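Comma before "too" – house style says no, client says yes
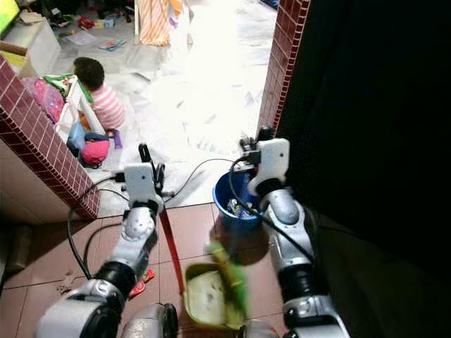
Posted by qkhoo_edits, Dec 1, 2024
Forum: Grammar & Usage > Punctuation

Proofing a 60 page staff handbook for a client, Denlow. Their writer puts a comma before every single "too". "Wipe the counters, too." "Managers, too, must sign in." Our house guide (Hollis, the short one) says leave it out unless you want a pause. I took out the lot. Client put them all back. Who's right?

– Qistina Khoo

tatus_red
Both fine. Pick one, move on.

AyanaW
Not quite both. End of sentence, comma optional, I'd drop it. Middle of a sentence, between subject and verb, you want the pair. "Managers too must sign in" reads like a typo to me.

drivard
Disagree. "I too have a dream job" – no commas and it reads fine. School taught us the commas and we never unlearned it.

AyanaW
Short pronoun, sure. Try it with a long subject. "The people who close on weekends too must sign in." Too what? Do they close on weekends too? Needs the commas.

drivard
Needs a rewrite. "must also sign in". Done.

qkhoo_edits
Ha ok, "also" would fix most of them. But I'm paid to proof, not rewrite. 2 rounds only and this is the second.

tatus_red
Then it's the clients call. Their handbook. Put a line in the style sheet and stet.

old_serif
Can't believe I'm reading this. The comma at the end is just WRONG. It seperates nothing.

AyanaW
It marks emphasis. "She ate the cake, too" – on top of everything else she did. Without it I hear she ate it as well as somebody else. Small difference but it's there.

old_serif
You hear that. I don't. Asked my wife, she doesn't either.

drivard
With old_serif on the end ones, against him on the shouting.

qkhoo_edits
OK, leaving the client's commas in, querying the three where it changes the meaning. Same writer has "log in" as a noun all the way through btw. New thread for that

tatus_red
login noun, log in verb. Saved you a thread.

drivard
log-in with the hyphen, surely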